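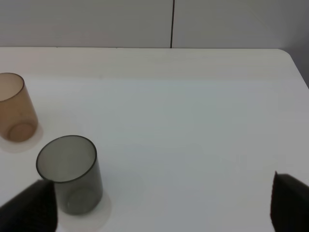
Frequently Asked Questions – Tinted Plastic Cups

3 min read

These are the questions we receive most often at Geltero about our tinted cups. The answers are written by Haiyan Ren, and Shengli Duan from the warehouse has checked them.

Which colors can I order?
At the moment amber and smoky gray. Both are translucent, so you can see the level of the drink from outside. A clear version is planned for December.

Does the color change the look of my drink?
Yes, a little. Water looks like weak tea in the amber cup, and many customers like this. Milk looks darker in the gray one. If you serve juice to small children who are suspicious of new colors, please try one cup first.

Can they go in the dishwasher?
Yes, on the top rack only. Please choose a program without the hot drying step. After many washes the surface can become slightly cloudy, and this cannot be repaired.

Can I pour hot tea in them?
We do not recommend it. The cups are made for cold and lukewarm drinks. They are also not for the microwave.

My cups are stuck together. What should I do?
The shape is narrower at the bottom, so the cups stack well – sometimes too well. Put cold water in the inner cup and stand the outer cup in warm water for a few minutes. Then turn gently. Do not use a knife between the walls.

How do I remove coffee or tea stains?
Mix one spoon of baking soda with a little water and rub with a soft cloth. The rough side of a sponge will leave scratches, and on the gray cup they are easier to notice.

How many cups are in a box?
The home box has 10 cups in one color. The café box has 20, and there you may mix the two colors as you wish.

Can I buy a single cup?
Only in our shop in Lorkport. By mail we send full boxes.

One cup arrived cracked. Do I have to return all?
No. Send us a photo of the cup and your order number, and we will mail a new one. You can keep the others.

Related
Caring for the Stamance water pitcher
Which tray fits a small café table?
Song lunch boxes: sizes and lids

Contact | © Geltero | Back to top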